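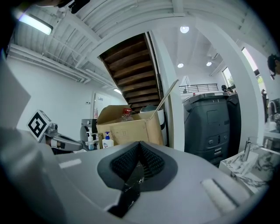

Open carton and pump bottles at the packing station under the stairs, Sernari building.

Jobs > Warehouse and Packing > Part time

Posted 24th January by Qianru Jia

Filed under: Packing, Mixed Goods, Day Shift

Packing Assistant, Household Liquids

Jirnow has an opening for a packing assistant at the Sernari building. The position covers manual packing of mixed household orders, mainly pump bottles, screw-cap bottles and round tubs, into single-wall cardboard cartons. Long items such as rods are packed diagonally where the carton size allows.

Duties
- Pick items against the order sheet and stage them in front of the open carton.
- Lock or tape pump heads before packing. Check caps for torque by hand.
- Load heavy bottles first, upright, with dividers between glass and plastic.
- Weigh each closed carton. The limit is 9 kg.
- Record damaged or leaking stock on the Todberg sheet and set it aside.

The expected rate after training is 43 cartons per shift. Order volume is roughly 100 cartons a day between October and the end of winter and lower for the rest of the year.

Requirements
- Able to stand for a full shift and lift the carton limit repeatedly.
- Able to read product labels and hazard symbols in English.
- No known skin reaction to detergents or hand soap. Nitrile gloves are supplied.
- Previous packing work is useful but not required.

Shifts are four hours, mornings only. Pay is $149 per two shifts, paid weekly. Training takes three shifts and is paid at the same rate.

Apply in writing to Arben Perić, Packing Supervisor, quoting reference Baxter. State your available days and earliest start date.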